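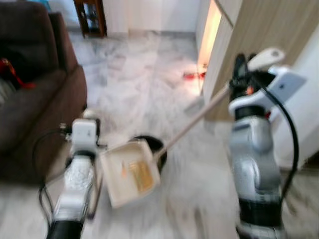
What is the best way to get the last line of dust into a dustpan? Tilt the pan so its front edge sits flat on the floor, sweep toward it with short strokes, then pull the pan back an inch and sweep again until the line is gone.

That little trick was one of the big hits at Sweep Up Saturday School, the free home care class that wrapped up its spring season at the Zallolberg community hall on 25 April 2026. The turnout was wonderful, the coffee ran out early, and people who came in sure they already knew how to use a broom went home talking about bristles!

The class is the work of Arnulfo Marulanda, who cleaned offices and apartments for years before he began teaching. He likes to start in the living room, because that is where the small stuff lands - scraps of paper, crumbs, bits of thread, whatever drifts off the sofa and settles near its base.

"Go for the scraps you can see first," Marulanda told the group. "Pick up the paper, get it in the pan, empty the pan. Then do the dust. If you try to do it all in one go, you push the paper around the room for ten minutes."

He also had plenty to say about long handles. A broom handle should reach somewhere between your chin and your nose, he said, and your top hand should do the steering while the lower one does the pulling. With a short dustpan in one hand, slide your grip down the handle so the brush doesn't swing. Several people tried it on the spot and you could hear the difference - a nice even scratch instead of a lot of thumping.

The hall on Muñoz Street has 446 seats and the class used only the front corner, which left lots of open floor for practice. Druria, the hardware store across the road, lent the brooms and pans. The Nudeo Neighborhood Fund gave $1,000 toward supplies, and what is left over will go to two more classes when the season starts again in August. One will cover stairs and tight corners, and the other will be all about rugs.

Both are free, and kids are welcome. Sign up at the hall desk or bring your own broom and walk in.

Comments (3)

dottie_r: Went with my sister and loved it. The pull back and sweep again thing works on my kitchen tile too.

M. Hale: Will the stairs class cover carpeted stairs or just bare ones?

porchlight: Chin to nose! My broom is way too short, no wonder my back hurts.

Contact the newsroom | © 2026 Zallolberg Neighbor News | Back to top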